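Datasets > Soccer > Match reports > Pristska

Search datasets Go

Pristska Match Notes - README
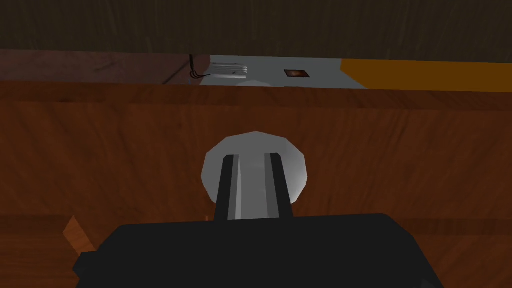
Vanderleia Paiva

Hello, and thanks for stopping by! The folder holds my write-ups of 77 soccer games from the Pristska regional league, typed up from the notebooks I keep in the stands (my handwriting is dreadful, so be kind).

Each row in matches.csv is one game - home side, away side, score at the half, final score, and a free text column where I do tend to ramble. Goals live in goals.csv with the minute and the scorer. Stoppage time in the second half is entered as 90, however long it dragged on.

Known gaps:

- 13 games have no halftime score
- Frota changed its name to Kandent in January, and both names are still in there
- the Zorer cup games, all 7 of them, are kept in cup.csv

Please use any of it for whatever you like, and if you spot a wrong scorer do write to me, I love getting those messages!

Last updated Sunday, June 11, 2023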